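Unit 4: Collecting Demonstrations by Hand

Reading before lab: the Zelis data sheet and the Unit 3 notes on camera calibration. Lab meets Tuesday in the Stullville building, same benches as last time.

A demonstration is one complete recording of one task, from the moment the gripper starts to move until it is clear of the object. The recording holds the video from the camera on the tool, the path of the tool through space, and the opening of the fingers at each time step. The policy is trained to predict the last two from the first. It never sees your face, your arm or your intentions, so anything you knew but the camera did not show is lost to it.

Start each take with the fingers open and both pads in view. If the opening varies from take to take with no visible cause, the model has to average over it, and the averaged grasp tends to be late. 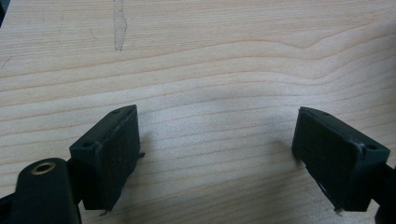 Vary the starting position on purpose. Move the object, turn it, and come in from a different side. Students usually keep the object in one comfortable spot for the first 20 takes, and the model then learns the spot. Change one thing between takes and write it in the log.

Speed matters as well. Move at the pace you would use to set down a full cup. Pauses are a problem: if you stop to think halfway, the model may learn to stop there too, and it may have no reason to start again.

Failed takes. Mark them and keep them in a separate folder. A take where the object slips and you recover in one motion counts as good. A take where you put the tool down, or use your other hand, does not.

Amount. The Tuvden set used in Unit 6 has 1,000 demonstrations of a single task. Each pair in this class will record 24, which is enough to train the small model and see where it breaks.

Before you leave, play back 2 of your takes at full speed and check that the video and the finger opening line up. If the fingers close in the video before the number drops, the clocks have drifted and the whole session must be redone.

Hand in: the log, the good takes, the failed takes, and one paragraph on which starting positions you left out. Format as in the Olatunji handout.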